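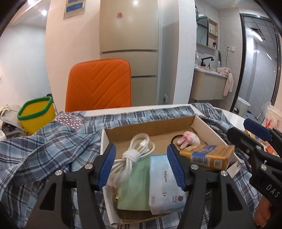

Foto: Faizal Purba / projeto Silari

Relatório de progresso, fevereiro
Projeto Silari: boas práticas para recolha de demonstrações de manipulação com garras manuais
Pacote de trabalho 3: Protocolo em ambiente doméstico
Responsável: Glenys Ackroyd

1. Estado dos trabalhos
O protocolo de recolha passou da versão preliminar à versão de ensaio. Foram registadas 104 sessões em habitações, das quais 94 cumprem todos os critérios de aceitação. As restantes ficaram retidas por falhas de sincronização entre as duas garras ou por calibração fora de prazo, e não entram no conjunto a entregar.

2. Regras em vigor
Tarefas de arrumação em caixa aberta: o operador abre totalmente os dedos antes de cada aproximação. Objetos deformáveis, como cabos enrolados, peluches e embalagens flexíveis, são anotados em classe própria. As almofadas dos dedos são inspecionadas no início de cada sessão e substituídas ao primeiro sinal de desgaste.
Privacidade: consentimento escrito de todos os residentes, incluindo as divisões contíguas visíveis através de portas abertas. Documentos, ecrãs e fotografias de pessoas são retirados ou tapados antes do registo.
Segurança: a mão livre não entra no espaço entre os dedos durante o fecho.

3. Desvios
A revisão por pares das anotações está atrasada. Pascal Kettler propôs rever por amostragem os episódios de classe rígida e manter a revisão integral nos deformáveis. Aguarda-se o parecer da Torkmont.

4. Próximo período
Alargamento do ensaio a Grakville, com meta de 3000 episódios aceites. Sena Addo assume a formação dos operadores. A lista de verificação revista segue em anexo ao próximo relatório.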